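Review: Jusness hand-held gripper set for recording demonstrations 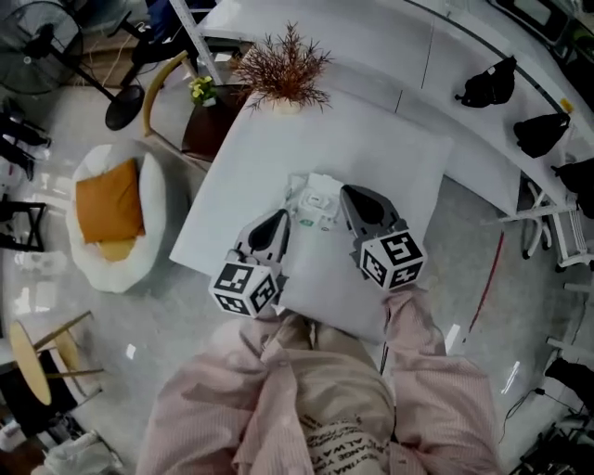

A colleague in Brallberg asked me whether a person can learn to record with these in one afternoon, and I said yes, but the good recordings come on the second day. I have used the set since March, so I can explain why.

The set is one gripper with two fingers, with marker cubes at the base of the fingers. You pick up an object, put it down, and the recording becomes one example for the learning system. We made 800 examples for our project Sastonum, mostly with small boxes and packages on a table.

What I like: the fingers close softly and I can feel through the handle when the object starts to slip. With the joystick we had before I could not feel this, and many examples went to the trash. Now I reject 19 from the 800, mostly my own mistakes with the start button.

What I like less: the cubes must stay in view of the head camera. If you turn the wrist too much, the tracking is lost and the software tells you only at the end. Also wide sleeves are a problem, they fall over the markers when you reach near your body. After 2 hours my thumbs hurt.

The manual is short and the chapter about calibration is not clear to me even now. Do the calibration 3 times and keep the best one.

I would buy it again, for table work. For drawers and doors I am not sure.

4 out of 5

Comments

Aoun: Did you try matte markers? Ours lost tracking much less under ceiling lights.

Reply from author: Not yet, thank you. I will order them.

guest: Does the left one also get loose at the hinge? Mine did after a month.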